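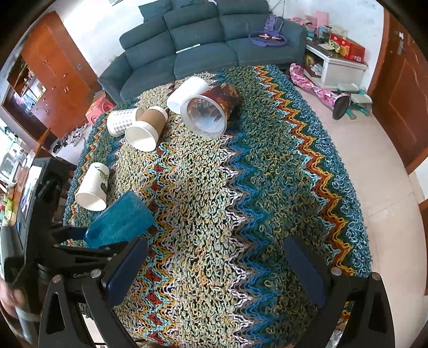

Rahel Schnyder ran the last 100 yards to the dock, boots unlaced, hair everywhere, grinning like a kid. The ferry to Clevholm was late – what luck! She had waited 17 years to see the lighthouse lit again, and she wasn't going to miss it for a bus with a flat tire.

"You made it!" Pirmin yelled from the rail.

"Of course I made it!" She jumped aboard, and out past the rocks the big lamp began to turn.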